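Changer de société de ménage en décembre

J'ai passé une partie du mois de décembre à m'occuper du nettoyage de nos bureaux. Je note comment ça s'est passé, pour mémoire, et parce que deux lecteurs m'avaient posé la question après mon billet sur le bail.

Nous occupons 456 m² répartis sur deux niveaux, avec 18 postes de travail, trois salles de réunion, une cuisine et quatre sanitaires. Jusqu'à l'automne, le ménage était fait par Cetura, cinq soirs par semaine. Le contrat datait du locataire précédent et nous l'avions repris tel quel en emménageant. Personne chez nous ne l'avait relu.

Le travail n'était pas mauvais. Les sols étaient propres, les poubelles vidées. Par contre les vitres intérieures n'étaient jamais faites, le dessus des armoires non plus, et le frigo restait dans l'état où on le laissait. J'ai fini par ressortir le contrat : rien de tout cela n'y figurait. J'appelais depuis des mois pour réclamer des prestations que nous ne payions pas.
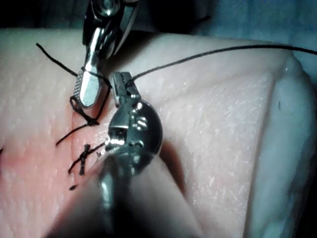
J'ai donc écrit un cahier des charges, pièce par pièce, avec une fréquence pour chaque tâche. Deux pages en tout. Hanne Bisgaard, qui gère les achats avec moi, y a ajouté une colonne pour les produits, car nous avons une collègue asthmatique et nous ne voulions plus de sprays parfumés. Je l'ai envoyé à trois entreprises : Cetura, Mindura et Zupan.

Cetura a répondu par une hausse de tarif et un avenant d'une ligne. Zupan a fait un devis au téléphone, sans visite, ce qui m'a un peu refroidi. Mindura a envoyé quelqu'un un lundi à 18 h, l'heure où l'équipe passerait. La visite a duré quarante minutes. La personne a ouvert le local technique, vérifié qu'il y avait un point d'eau à chaque étage et demandé où stocker le chariot. Nous n'y avions pas pensé. Il est maintenant dans l'ancien placard à fournitures.

Côté prix, Mindura était entre les deux autres. J'avais un plafond de 4000 euros pour le trimestre, remise en état comprise, et nous sommes restés en dessous en passant de cinq à quatre passages par semaine. Le mercredi, les bureaux sont presque vides de toute façon.

La remise en état a eu lieu un samedi. Décapage du sol de la cuisine, détartrage des sanitaires, shampouinage de la moquette à l'étage. Il a fallu tout dégager la veille au soir, câbles compris, et remettre en place le dimanche. Prévoyez des étiquettes pour les écrans, nous en avons interverti plusieurs. 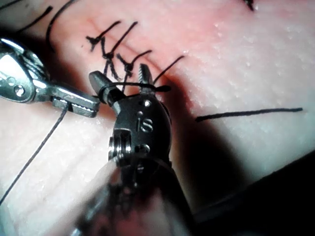
Ce que j'ai fait ajouter au contrat

Un interlocuteur nommé, avec un numéro direct. Chez nous c'est Shuk-fan Man, la cheffe d'équipe, qui passe une fois par mois faire le tour avec moi.

Un cahier de liaison dans la cuisine. C'est un simple cahier à spirale. L'équipe y écrit ce qui manque, nous y écrivons ce qui ne va pas. Il sert plus que je ne le pensais, surtout pour les sacs poubelle et le savon.

Un préavis de deux mois au lieu de six. Celui de Cetura était de six, et j'ai dû négocier la sortie. Ils ont accepté un départ anticipé contre le paiement d'un mois.

La liste des produits en annexe, avec les fiches de sécurité. La gamme Casex pour les sols a été retenue après un essai dans une seule salle. Elle ne laisse pas d'odeur le matin. Pour les vitres, ils travaillent à l'eau et à la microfibre.

Les clés. Onze trousseaux circulaient, dont deux que personne n'arrivait à attribuer. On a changé le cylindre de l'entrée et remis deux badges à l'équipe, signés sur une feuille.

Il reste un point en suspens, les tasses. Le contrat prévoit le lancement du lave-vaisselle le soir, mais pas son chargement. Les tasses laissées sur les bureaux y restent, donc. J'ai mis un mot dans la cuisine, avec un effet modeste. Hanne voudrait payer le quart d'heure supplémentaire, moi pas. On en reparle au prochain tour avec Mme Man.

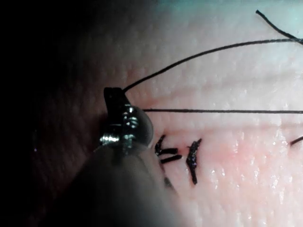 Fils de suture noirs sur un support d'entraînement.

Prochain billet : le tri du papier et le contrat de la benne.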